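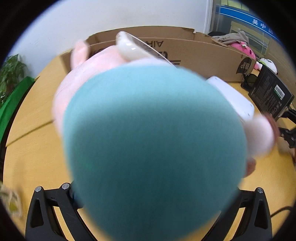
Can a machine clear the desk yet?

Tips for sorting small household items with a two-finger gripper. Updated 24th January.

Partly. Picking up one item and setting it in a box is within reach for most arms. Sorting a mixed pile is slower and still needs someone nearby.

Soft toys
Close on the body. Ears and limbs fold under the pads and pull free during the lift. Use low force and a wide opening. Plush forgives a position error that a cup will not.

Clear and glossy plastic
Depth sensors read poorly through transparent parts. Turn down direct light before blaming the software.
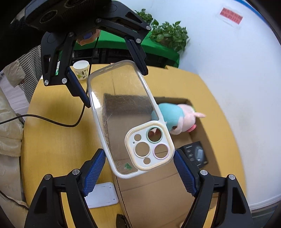
Flendasbridge Home Workshop Club, Handling Section

Hold a phone case by the rim. With two grippers, let one take the upper end and the other the lower, and keep the pads off the flat panel. Move one gripper at a time. If both travel together, a thin case will bow.

Our log for March lists 804 attempts on mixed items, with about 600 placed without help. Most misses were cables and cloth.

Leave these to people for now: untangling cords, folding bags, anything inside a closed box.

Wipe the finger pads before each run and check the linkage pins for play.

Corrections to Petrică Grecu, Handling Section.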